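Old desktop as a home server: worth the electric?

zsolt_t
Evening all. I've been given my sister-in-law's old tower and I'm wondering whether to turn it into a little box for family photos and backups, or just buy one of those ready-made two-bay things from Broment and be done with it. We've got 720 GB of photos and videos spread over three laptops and a drawer of memory sticks, and my wife has started asking (fairly!) what happens if the house floods. Is a ten-year-old desktop daft for this?

mossbank
Not daft at all, I ran one for 7 years in the cupboard under the stairs. Put two new drives in, mirror them, forget about it. The only thing I'd replace besides the drives is the power supply.

Irén Erdős
I'd say a bit daft, sorry. Mine sat at 65 watts doing nothing all day long and I didn't notice until I borrowed a plug-in meter from the library. The little Gradard I have now sips by comparison and I can't hear it from the sofa. Cheap hardware isn't cheap if it's on day and night.

zsolt_t
See, that's what I was afraid of. But does it need to be on all the time? I was thinking it could wake up at 2 in the morning, grab whatever's new off the laptops and go back to sleep. We're hardly streaming films off it.

I do like that with a proper tower you can get the side off and everything's laid out, board in the middle, memory slots easy to find. With the sealed boxes you're stuck if anything goes.

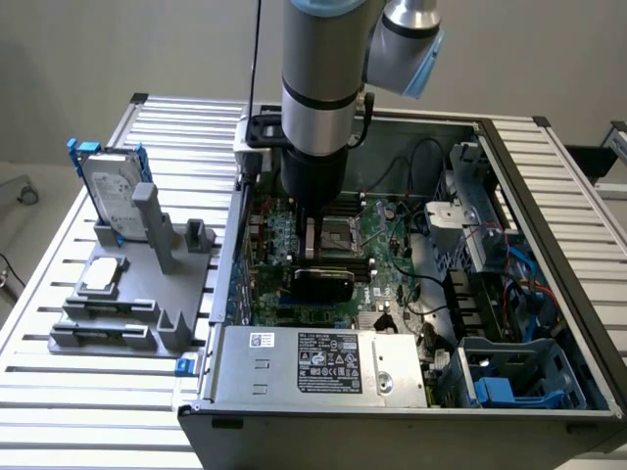

mossbank reckons the waking up on a timer is fine and did it that way for the last couple of winters, but says to check the laptops are awake too, otherwise you get a lovely tidy backup of nothing.

Irén Erdős
Ha, yes, been there. I'll give you the timer idea, it does change the sums. I still wouldn't trust old fans and I still think you'll get fed up by December.

pettle
Can I be the boring one? Two drives in one box isn't a backup if the house floods. Get a cheap USB drive, copy the lot, and leave it at your mum's. Swap it when you go round for dinner. I don't care which box you buy after that.

mossbank
Pettle's right, annoyingly. Mirroring saved me from a dead drive once but it wouldn't have saved me from a burst pipe.

zsolt_t
OK, so: old tower, new drives, on a timer, and a USB drive at Mum's - she'll put it in with the good cutlery. Irén, which meter was it you borrowed? I'd like to know the worst before I order anything.

Irén Erdős
Just a plain Cisero one with a little screen. Leave it plugged in for a full day, the first hour tells you very little.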